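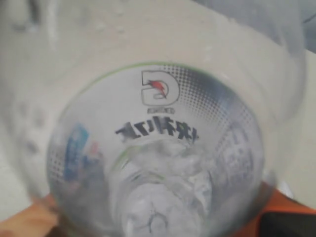 Clear plastic bottle with a printed label.

Reusing plastic bottles in the workshop and kitchen

Last revised March 2019

Drinks bottles are almost always PET. The recycling mark is usually moulded into the base and shows the number 1. PET is stiff and clear, but it softens well below boiling point, so rinse with hand-hot water only. A bottle that has been filled from the kettle will shrink at the neck and the cap will no longer seal.

Removing labels
Paper labels: soak in warm water with washing soda for one hour, then scrape with an old bank card.
Plastic wrap labels: slit along the glued seam and pull. Do not cut against the bottle wall.
Glue residue: rub in cooking oil, leave for 5 minutes, wipe, then wash with washing-up liquid. White spirit also works but leaves a smell, and the bottle should not be used for food afterwards.

Drying
Stand the bottle upside down with the neck clear of the surface. Two pencils laid side by side under the rim will do. Drying in a cool kitchen takes some 3 days. Leave the cap off until the inside is fully dry.

What to store
Rice, lentils, dried beans and sugar pour well through a standard neck. Flour bridges and blocks. For flour use a wide-mouthed jar.
In the workshop, bottles are suitable for dry sand, sawdust for spills, and small washers. Panel pins will pierce the wall if the bottle is dropped.

What not to store
Never put solvents, bleach, weedkiller or brake fluid in a drinks bottle, labelled or not. Keep these in the original container.

Cutting a funnel
Wrap a strip of masking tape around the bottle 2 inches below the shoulder. Pierce at the tape edge with a bradawl and cut round with scissors. Remove the tape and sand the edge with fine paper. The upper part is the funnel; the lower part can be used as a scoop or a brush pot.

Marking
Write the contents and the date of filling on masking tape. Felt pen directly on PET rubs off with handling.

Correction from Rhonda Landry: washing soda will dull aluminium, so soak in a plastic bowl.

See also: Jar lids, Sealing strips, Descaling the kettle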